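4.2 The compartment box as a sorting aid

Of all the storage types in the study, the divided box with a hinged lid gave us the most to talk about. We had expected people to treat it as a smaller drawer. Instead they treated it almost like a map – they planned on it, argued over it, and went back to change it! Across the Unness and Trevov households we logged 415 sorting sessions, and 70 of them used a box of this kind from start to finish.

Each session began with the box on a bare stretch of tabletop and a mixed pile of small household goods (buttons, fuses, picture hooks, spare keys, beads) tipped out beside it. Participants could turn the box any way they liked and could leave the lid open or close it between items. Most opened it all the way at the start and left it alone after that. Figure 3 shows the type of box, with the lid laid back behind the body. 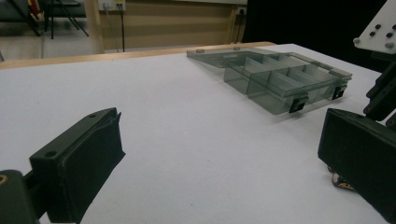 Figure 3. Compartment box in tinted see-through plastic, lid fully open, latches on the front face.

We were delighted by how much the dividers shaped what people did. Because the compartments are all rectangular and sit in rows, many participants began by giving a whole row to one family of things, and only later split the row by size. Tarek Matar, who coded the Zoubi recordings, named this "row first" sorting, and the name stuck. In the same homes, people given a plain tray made loose heaps and moved them again and again before settling.

The see-through walls mattered too, though in a way we had not planned for. From a low seat, a person looks through several dividers at once, and the tint of one wall lies over the tint of the next. Eight participants stood up or leaned over the box before placing their first item, and two of them asked to move it closer. Seen from straight above, the grid is far easier to read. We now think that seat height deserves a study of its own, and the Brallent group has already begun one.

The lid raised a question of table space. Opened flat, it takes up room behind the box that might otherwise hold the pile. Some participants pushed everything forward to make room, while others used the open lid as a second tray and parked their "not sure yet" items there – a lovely bit of improvising that shows up again in Section 4.3, where we look at how people deal with objects that fit no group.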